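About Us

Rolness is a small school of make-up for stage and screen, above a carpet shop. We have been going for 11 years, which in this trade makes us either an institution or a cautionary tale, depending on who you ask. We teach evening classes, a one-year certificate and a summer course that fills up by Easter and thins out considerably once people learn what time it starts. 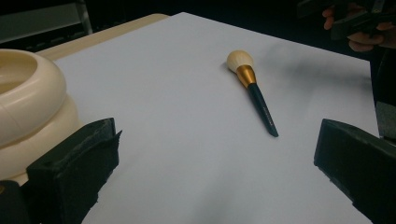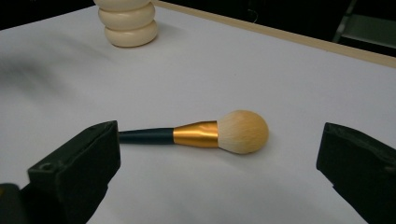
A brush at rest, which during term is a rare sight.

Reading time: 6 minutes (4 if you skip the bit about beards)

How we started

The school began in the back half of a hairdresser's called Mirkotero, whose owners were kind enough to rent us the space after six in the evening and unkind enough to leave the radio on. There were four students in the first term. One wanted to work in opera, one had been given the course as a birthday present, and two thought it was a class in icing. Of those two, one stayed, and now paints wounds for a living.

We taught in that room for three winters. It had a single good mirror, and whoever got it was expected to bring biscuits. The rule came with us to the new building, where there are plenty of mirrors, and has been quietly extended to cover the chair next to the radiator.

The move happened because the ceiling at Mirkotero came down, slowly, over a December. We would like to say we had been planning to expand. We had been planning to buy a bucket. The rooms over the carpet shop were going cheap on account of the stairs, and we took them the same week. There is still no lift. If the stairs are a problem for you, please say so when you write, and we will arrange for you to take your classes in the ground-floor studio across the yard, where the light is better anyway and everybody else is jealous.

What we teach

Mostly faces. The certificate starts with skin: how it behaves under hot lamps, what it does by the third act, why it looks grey under one light and like a boiled ham under another. That takes the whole of the first term. People are often disappointed. They arrive wanting to make werewolves and spend ten weeks learning to make a healthy person look like the same healthy person from forty rows back.

The second term is ageing, illness and bad luck. You will put lines on a partner's face and then be told to take most of them off again. New students always draw an old face as if someone had ruled it, and we have a drawer of photographs from early classes which we bring out when somebody needs cheering up.

Third term is hair, and hair means beards. Laying a beard by hand is slow, itchy work, and we consider it the best thing we do. You start at the chin and work upwards in small sections, and you will glue your fingers together at least once. The beards are marked on whether they survive the wearer eating a sandwich. We supply the sandwich. Cheese, or cheese and pickle. An egg option was tried and will not be coming back.

Werewolves are in the last fortnight, for those with any patience left.

We don't teach bridal make-up. It is a perfectly good living, and harder than it looks, and every spring we get a run of polite messages asking whether we might. We can point you to people who do it well. We have tried it ourselves just the once, for a friend of the school, and she looked wonderful and also very slightly as though she had been dead for a week. Habits form.

Who teaches here

All our teachers work in theatre or television for at least part of the year, so the timetable changes more often than anyone would like. If a tour gets extended, your Tuesday class may turn up on a Thursday with a different teacher and a different opinion about powder. We used to apologise for this. Then former students began telling us it was the most useful part of the course, as every job they'd had since had gone exactly the same way.

You will hear contradictory advice. One of us believes that sponges are the end of civilisation. Another uses nothing else. Both have been in work without a break for years, so draw what conclusions you can.

The Adach Room

Our largest teaching room is named after the Adach, a repertory theatre that closed before most of our students were born. When its fittings were sold we bought the dressing tables, a rail of moth-eaten cloaks and a trunk that we were told was full of wigs. It was full of programmes. We have kept them all, and they're on the shelves by the window for anyone who wants to see what a theatre could get through in a season when it was doing a new play every fortnight. The bulbs on the tables have been replaced with modern ones. They don't flatter anybody and the old ones did, and there was some grief over that.

The room seats 30 at a push. We don't push. Classes are kept at twelve because beyond that you start to get queues at the sink, and the queue at the sink is where most arguments in this profession begin.

The Selvanayagam bursary

Each year we offer two free places on the certificate. They are paid for by the Selvanayagam fund, which was set up by a family with a long and slightly exasperated connection to amateur dramatics. You don't need any experience, and you don't need to write an essay on your passion. Tell us in a page what you do at present, why the fees are out of reach, and the last thing you saw on a stage or a screen that made you wonder how it was done. School plays count. So do adverts.

Kit is included for bursary students, and they keep it. Everyone else can buy theirs through us or bring their own, and we honestly do not mind which brand it is, so long as it's clean. We are dull on the subject of cleaning. Brushes are washed at the end of every class, yours and the school's, and no one goes home until it's done. Students have missed trains over it. A student once missed a coach to Cardiff.

Where people go afterwards

Some go into theatre, some into television, a few into film, and a steady trickle to the hospital that asks us each year for people who can make convincing injuries for training days. A couple of our old students run a ghost train on the coast, and report that the pay is poor but the screaming is very satisfying. Plenty go back to the jobs they had before and do the village pantomime to an unreasonably high standard.

We once added up all the faces made up by one year's students in class and on placement. It came to 1,714, and that's leaving out the dog. We haven't done the sum again, as it took an entire afternoon and there was a dispute over twins.

Coming to see us

Open evenings are held twice a term. You can watch a class, ask the students what they think of us while we pretend to be busy in the corridor, and have your own face done if you're willing to travel home in it. Taxi drivers in this town no longer remark on it.

The entrance is the green door to the left of the carpet shop, and the bell works if you lean on it. Please don't ask in the shop. They have been very good about everything, including the fake blood on the Axminster, and we'd like to keep it that way.

There is a deposit of £100 to hold a place on the certificate, taken off your last term's fees. If you change your mind before the first class you get it back. If you change your mind during beards, you don't.

Filed under: Who We Are / The School / Certificate Course

Last updated: 10 January 2020

Comments (4)

greasepaint_gran
Did the certificate at 61 and was the second oldest in the room. They are not exaggerating about the stairs. My beard passed the sandwich test and I have a photo of it on the fridge.

Tobermory88
Is the summer course suitable for someone who's only ever done face painting at fetes? I can do a tiger and a sort of butterfly.

Rolness Office
Yes, very. Bring the tiger. We'll talk about the butterfly.

nightbus
I was the coach to Cardiff. Worth it, but I'd like it on record that my brushes were already clean.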